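Apr 5, 2018
Posted by Workshop Support
2 comments | 0 shares

Tower shuts off under load, then refuses to POST

Status: open, waiting on part

Reported fault: Unit is a black desktop tower used for drawing work at the Skultmont office. User reports it powering off without warning while exporting large files. No blue screen, no shutdown message. Started in the last week of March. On Tuesday it stopped showing anything on the monitor at all. Fans spin, power light comes on, no beep.

Initial checks, on site:
Swapped the power cord and the wall outlet. No change. Swapped the monitor cable, then the monitor. No change. Disconnected everything on USB except the keyboard. No change. Held the power button with the cord out to drain the board, left it for 50 minutes, tried again. One short beep, reached the login screen, shut off after 2 minutes. Has not reached login since. Brought the unit back to the Dravico workshop.

Bench, first session:
Side panel off. Moderate dust in the front intake, heavy dust packed into the fins of the CPU cooler, with a grey mat between the fan and the fins. Cleaned with the vacuum and a soft brush, fan blades held still. Reseated the memory one stick at a time, then tried each stick alone in the first slot. Same result with each. Cleared CMOS by pulling the coin cell. The date reset, so the clear took, but the fault remained.

Power supply tested on the load tester. All rails within tolerance at idle and at the tester's full load. I don't regard this as final – a tester of that size will not reproduce what the graphics card draws during an export – but the supply is not the first suspect.

Bench, second session:
Cooler removed. The old thermal compound had gone to chalk and covered less than half of the lid. CPU lifted out and inspected under the magnifier. No scorching on the pads, no compound on the underside. CPU is now in an antistatic clamshell, labelled with this ticket number.
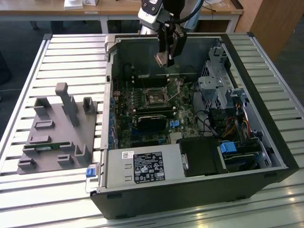
Socket inspection is the step to take slowly. Use a strong light from one side, then rotate the case and repeat, so that any contact out of line catches the light differently from its neighbours. Do not blow into the socket and do not use a cotton swab near it. First pass under the magnifier found nothing I would call bent. I want a second pass before the CPU goes back in.

The graphics card stays seated for now. Next boot test will be with the card out and the monitor on the onboard output, to take it out of the question.

Temperature history: The Stüber monitoring tool was already installed and had kept its log. I read it from a clone of the drive. Last entries before each shutdown show the CPU passing 80 degrees within a minute of the export starting. The log covers 127 shutdowns going back to July, well before the user noticed a pattern. Most were overnight, during the scheduled backup.

Working conclusion: long-term overheating from the blocked cooler and failed compound. Whether the CPU or the board has been damaged is not yet known.

Parts: Replacement cooler and compound ordered from Nalletti. The old cooler has one cracked mounting clip and should not be refitted.

Next steps:
Second socket pass. Refit CPU, fresh compound, new cooler. Boot with one memory stick and no graphics card. If no POST, try the known good CPU from the spares cabinet before condemning the board. If it does POST, run the stress test overnight with the panel on.

Data: drive cloned before any other work. Clone verified and stored on the spares shelf. User has a loaner and access to current files.

Comments (2)

Please leave the dust filter off the invoice, the office already has a spare.

Noted, removed. Will update when the cooler arrives.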